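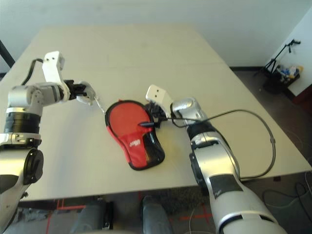 Talks > Robotics > Speaker notes

2026-08-29
By Yiran Cheng

Two grippers, one mitt: what we learned from swapping fingers

Opening

Good morning. My name is Yiran Cheng and I work on the two-arm bench at Gultstead. Sutrisno Manurung did half of this work and all of the wiring, and he is in the second row if you want to ask him something I get wrong.

The talk is about comparing two gripper setups on the same pair of arms. I will cover what we compared, how we ran it, the results, and the parts we would do differently. I have left time at the end. Please hold the long questions until then, but stop me if a term is not clear.

(Check the clicker. Check that the back row can hear.)

Why we did this

We had two sets of fingers and no good reason to prefer either one. The first set is the Roveo, which has a stiff finger with a thin pad. The second is the Namico, which has a softer finger that gives a little when it closes. People in the lab had opinions. The opinions mostly followed whichever set each person had used first.

In January we agreed to stop arguing and run a proper comparison. We wanted tasks that depend on holding a tool steady, and that is where our earlier runs had gone wrong. Picking up a block tells you very little about a gripper. Most grippers can pick up a block. Holding a thin rod and putting its tip where you want it, while something soft slides around under it, tells you much more.

The task

Each arm holds a slim tool. An oven mitt lies flat on the table. The left arm brings its tip to the upper left edge of the mitt and the right arm presses its tip down near the right edge. Then one arm holds while the other pushes the fabric toward a mark, and they switch.

(Say why a mitt.) A mitt is padded, so the surface sinks when you press it. It has a raised border that a tip can catch on. It does not spring back to quite the same shape every time. A dish towel was too floppy and bunched up under the tools. A foam pad was too regular, and both finger sets did fine on it, so we learned nothing from it.

The other reason is color. Our mitt is red with a black border, on a cream table, and the edge is easy to find from the head camera. We were testing fingers and did not want to spend a month on vision.

How we ran it

We did 200 trials with each finger set. All of them were teleoperated, with the same two operators, Sutrisno and me. We traded places every block so that neither finger set got the fresher operator. The Song controller ran both arms at the same settings throughout. We did not tune it for one set and then the other. You could argue that we should have, and I will come back to that.

A trial counted as good if three things held:

The tool stayed in the fingers from start to finish.
The tip stayed within the marked area on the fabric while the arm was holding.
Neither arm hit its force limit.

We wrote down the first failure in each trial and ignored later ones. Once a tool has slipped, everything after it is bad, and counting all of it makes the slip look worse than it was.

(Pause. Somebody usually asks about force limits. The limit was the same for both arms and both sets.)

Results, first part: keeping hold of the tool

With the metal rod, the stiff Roveo fingers were worse than we expected. The rod is thin and smooth. If it was seated a little off center, it stayed put until the tip touched something, and then it turned in the grip. The operator saw the tip swing and often corrected with the wrist, which made it swing more.

The Namico fingers wrap slightly, so the rod has contact along more of its length. It turned less. When it did turn, it turned slowly, and the operator had time to back off.

The short black stick was the other way around. It is thicker and there is not much of it sticking out, so the turning problem mostly goes away. With the soft fingers, the trouble was pushing straight down. The stick crept back up into the grip under load. We did not notice this at first and blamed the depth reading for the better part of a week.

Results, second part: numbers

Of the 400 trials we ran in total, 219 were good. I will say right away that this is not a high rate. We picked a task that was hard for both sets on purpose, and the first 80 trials were rough for both of us as operators. If you drop those, the picture improves, but the order of the two sets does not change.

The soft fingers came out ahead overall. The gap is almost entirely from the thin rod. With the stick alone, I would not pick one over the other on this data, and I would be suspicious of anybody who did.

(Do not spend long here. The table is in the handout.)

Results, third part: cables

This was not in the plan, but it took up enough of our time that it belongs in the talk.

Each arm has a cable at the wrist that has to go somewhere. On the left arm we ran it in a loop over the back, up to the bracket. On the right arm we let it come down and lie in a wide loop on the table. We had tried the over-the-back route on both sides, and on the right it pulled tight whenever the wrist rolled outward. The pull was small, but it showed up at the tip of the stick, and it looked exactly like a grip problem.

We threw out a full day of trials when we worked that out. They are not in the totals.

The loop on the table has its own cost. It takes up space on that side, and you have to keep the work clear of it. Sutrisno wants to build a light arm to carry it overhead. I think a strip of tape and a fixed length would do. We have not settled it.

My advice is to roll each wrist through its full range by hand before you log a single trial, and watch the tool tip while you do it.

Results, fourth part: brackets and cameras

The white brackets on top of the wrists are printed parts. The holes match both finger sets, so a swap does not disturb the bracket. Before we had them, every swap meant taking the mount apart too, and the wrist view shifted a little each time. You could not compare footage from before and after a swap with any confidence.

The head camera sees the whole table and is good for judging where the mitt is. It is poor for judging whether a tip is touching the fabric or sitting just over it. Looking down from that height, the two cases are nearly the same. We ended up calling contact from the motor current and using the head view only for position. If I had one thing to add to the bench, it would be a low side camera at table height.

What we would do differently

Tune the controller for each finger set. We kept the settings fixed because it seemed fair. Soft fingers add give between the wrist and the tool, and the controller does not know about it. With proper gains the soft set might do better on pressing, or it might buzz. We do not know, and I do not want to guess in front of a room.

Use a third tool, something between the rod and the stick in thickness. Two tools gave us two different answers and nothing in between.

Get operators who had never used either set. Sutrisno and I had both used the stiff fingers for a long time before this. That should have helped the stiff set, and it still came second, so I am not very worried. It would be cleaner all the same.

Mark the tool. We put no line on the rod to show where it entered the fingers. A dot of paint would have caught the creeping problem on the first day.

What we are using now

We have the Namico fingers on both arms for tool work. We go back to the Roveo for anything boxy or heavy. A swap takes a few minutes now that the brackets stay on. The mitt is still in use and the border is starting to come loose on one side, so we will have to replace it before the next round and check that the new one behaves the same way.

Questions

(Likely ones. Why not suction: the fabric is porous and the tools are thin. Why not a learned policy: we wanted the grippers tested first, and the recorded trials can be used for training later. Pad wear: the soft pads show it sooner, and we changed them once partway through. Cost: send them to Sutrisno.)

Handouts are by the door. The trial sheet is on the back page, and there is a blank one you can copy.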